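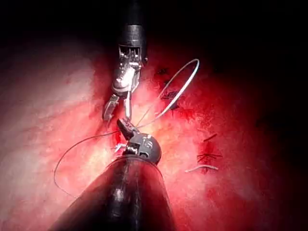

What do I need to sort out at home before a planned op?

Hiyori Nishimura
Feb 4, 2019

Hi all, I've finally got a date for my gallbladder operation at the hospital in Tundport and I'm in a bit of a flap about the house. I live on my own in a first-floor flat in Stondow (no lift, 3 flights if you count the ones up from the bins) and my sister can only stay for the first two nights. I'm not so worried about the operation, the surgeon was lovely and went through it all. It's the silly stuff. Do I fill the freezer? Where do I sleep if I can't get comfy in bed? And I've got a cat who thinks my stomach is her cushion! Anything you wish you'd done beforehand would be very welcome.

Miyuki Kubo

Had mine out in July and I was glad of every bit of fussing I'd done. Things I'd do again:

Move everything you use daily to worktop height. Kettle, cat food, the one saucepan you like. I'd left my porridge oats on the bottom shelf and stood there glaring at them.

Cook small portions and freeze them flat in bags. I did soup, plain rice and a mild chicken thing. The ward gave me a leaflet about what to eat, so wait and see what yours says before you make 40 curries.

Sleeping: I had a recliner on loan from a neighbour for 5 nights and it was heaven. If you haven't got one, pile up pillows so you're half sitting, and keep one spare to hug when you cough or laugh.

Big loose knickers and a nightie. Waistbands were not my friend.

The cat: mine got a folded blanket next to me and a pillow over my tummy as a barrier. She sulked, then she moved in on the blanket. Get your litter in smaller bags too, and ask your nurse when you're allowed to lift it.

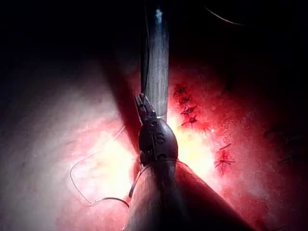 Surgical instrument, with a thin dark thread beside the shaft

Kenta Hirano

peppermint tea. lots of it. also a long phone charger cable

Hildegard Kleinschmidt

I agree with Miyuki about the worktop, but do think about the stairs as well. I'm on the second floor and my mistake was having the shopping delivered to the street door! Put a note on the order asking them to bring it right up, and pay your bills and collect your prescriptions the week before. Ring your car insurers too and ask what they want to hear before you drive again, mine wanted a word from the GP and it took me 127 minutes on hold to find that out. Have a book ready. Good luck, love, and let us know how the cat takes it.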